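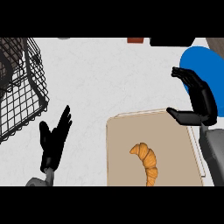

Clodix 2 is a desktop program for reading arms export license data. It takes the annual reports that governments publish as PDF tables, converts them to rows, and matches the company names across countries. I used it from August on a set of 938 licenses that Larasati Yeoh had already coded by hand, so there was something to check it against. The matching is good where the report names the end user. Where the report gives only a region and a goods category, the program still draws a link, in gray, and leaves the judgment to you. Those gray links are like the dark brown object in the black wire basket on the white tabletop: the outline could be a handle, the mesh is in the way, and I would not put a name to it in print.

Import is slow. The full set took 51 minutes on an ordinary office laptop, and the progress bar stayed at zero for most of that time. Scanned pages have to be run through text recognition first. Merged cells are split correctly when the border lines survive the scan and wrongly when they do not. Clodix wrote out 1061 rows from the 938 licenses. Most of the extra rows were amendments counted as new licenses. There is a setting for this under Import > Duplicates, and it is off by default.
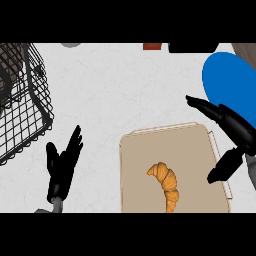
Wire basket on a pale countertop.

Values are stored in the currency of the report. Conversion uses the yearly average rate, with no option for the date of issue, so totals for a license issued in a bad month for the currency will be off. Fraser Sutherland raised this with Plurkisau, the publisher, and was told a fix is planned. No version number was given.

Export is plain CSV or a network file that opens in Tralar without changes. Each row keeps its page number in the source report. Of everything in the program, I used that column most. Tarigan, the older tool we had been using, drops it on export.

The manual is 16 pages and does not cover brokering licenses. Re-exports are handled as separate deals unless you join them manually, one pair at a time.

Usable for sorting large reports before reading them. Not usable for totals you intend to publish.

Tested on version 2.1. Reviewed by Rizal Pasaribu, 12 October 2025

Search reviews Enter keyword Go

Contact the desk | Copyright Open Ledger Reviews | Back to top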